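Passenger Experience Host, Clasa Shuttle Service
Wurkside depot, full time and part time

Clasa runs small self-driving shuttles between the Wurkside rail station, the hospital and the two neighborhoods on the far side of the river. If you live anywhere near the route you have probably seen us go by, or waited behind us at the Wattanapong Road lights, where we are always polite and never in a hurry. We started with a single loop and a handful of curious riders, and this September we open our longest route yet. For that we need more people on board, and we would love it if one of them were you.

A host rides in the shuttle and looks after the passengers. You are not the driver, and you don't need to have been one. The vehicle does the driving, and our remote operations room keeps an eye on every trip. What the vehicle can't do is notice that the lady in the second row is worried about missing her appointment, or help a dad fold a stroller with one hand while the other hand is holding a toddler, or explain for the fifth time that morning (kindly!) why there is no steering wheel. That is your part of the job, and we think it is the best part.

What your days will look like

Shifts are six hours long, with a proper break in the middle at the depot, where there is a kitchen and a very comfortable couch. The early shift begins at 5:40 a.m. and the late one ends just before midnight. We draw up the schedule a month ahead and we try hard to stick to it, as we know that people have children and classes and other jobs to fit around this one. Swapping shifts with a colleague is fine as long as you tell the desk.

At the start of a shift you will walk around the shuttle with the technician on duty, check the doors, the ramp, the belts and the stop buttons, and sign the sheet. Then you ride. You will greet people, help with the ramp and the wheelchair straps, answer questions about the route, and stay in radio contact with the operations room. If the shuttle stops for something it doesn't recognize, you let the passengers know what is going on and wait with them until operations clears it. Most stops of this kind are short. Some are not, and on those days a calm voice is worth a great deal.

You will also write a short trip log at the end of each run. We read them all. Orathai Kaewsai, our route planner, moved the hospital stop closer to the main doors after several hosts wrote that older riders were getting tired on the walk, and she would be the first to tell you that she had not seen it from her desk. 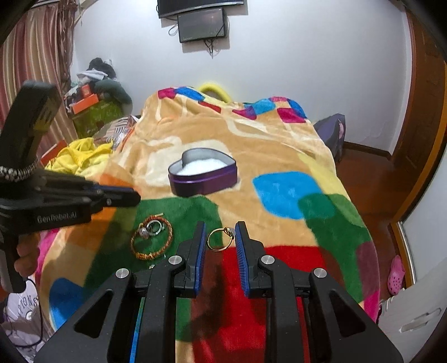 Lost property is part of the host's work too, and it takes up more time than you might think. After the last run of each shift you check the seats, the floor and the gap behind the rear bench, put whatever you find in a numbered bag, and hand it in at the depot window. Last year 492 items came through that window, mostly umbrellas and single gloves, and a good many of them went home again. Please take the small things as seriously as the big ones. A thin gold-colored ring or a braided bracelet in reddish brown and orange is easy to miss against a patterned seat cover, and the person who calls us about it will often be upset, so write down the color and any little detail such as a looped bit of decoration, which helps us match it to the right caller. Lamduan Inthanon runs the window and will show you how she likes the bags labeled.

Who we are looking for

We care more about how you are with people than about what is on your résumé. Our current hosts have come from hotels, school kitchens, a bank, a dental office and the Navy. What we do ask is that you:

are 18 or older and allowed to work in the United States
can stand for part of a shift and help guide a wheelchair up a gentle ramp
speak clear, friendly English (a second language is very welcome, and is paid extra)
are comfortable using a tablet and a two-way radio
can pass a background check and our vision and hearing test

A driver's license is useful for getting to the depot at odd hours, but it is not required. Neither is any technical knowledge. You will learn enough about the sensors and the braking system to answer the questions passengers ask, and when somebody asks you something harder (it is usually a nine-year-old) there is a card with the operations number on it.

Training

Everyone begins with two weeks of paid training. The first is mostly in the classroom at the depot, with Montri Siriwan, who covers safety, the radio, first aid and what to do in an evacuation. The second is out on the road, riding with an experienced host until you both feel you are ready. If you need a few more days, you get a few more days. We have had people ask for that and go on to become some of the steadiest hosts on the team.

After your first year you can apply to train for the operations room. Several of the people working there now started out on the shuttles, and it shows in how they talk to the hosts on the radio.

Pay and benefits

We pay an hourly rate that is listed on the application form for each type of contract, with a supplement for early, late and weekend shifts. Full-time hosts receive health and dental coverage from the first day of work, paid vacation and a contribution to a retirement plan. Part-time hosts receive paid vacation in proportion to their hours. Everyone gets a uniform, including a good winter coat, and rides free on all Clasa routes – and so does one member of your household.

How to apply

Fill in the form at the front desk of the Wurkside depot, or ask us to mail you one. Add a short letter, one page at most, telling us about a time you helped someone who was having a difficult day. It doesn't have to be from work and it doesn't have to be grand. Spelling mistakes will not count against you.

Ketsara Jitpraphai reads every application herself and answers every one, though it can take her up to three weeks when things are busy. For our last round we received 159 letters, so please be patient with her. If your letter speaks to us, we will invite you to come and ride the loop with one of our hosts and then sit down for a chat over coffee. Bring any questions you have about the hours, the pay or the vehicles.

If you have a disability and would like to talk about what we can adjust, in the interview or in the job itself, please ask for Buppha Wongsuwan at the depot. She is in from 9 a.m. until 4 p.m. and is happy to talk before you apply as well as after.

Applications stay open until all the places are filled. Hosts for the new route need to have finished training before it opens in September, so earlier is better if that is the one you have your eye on.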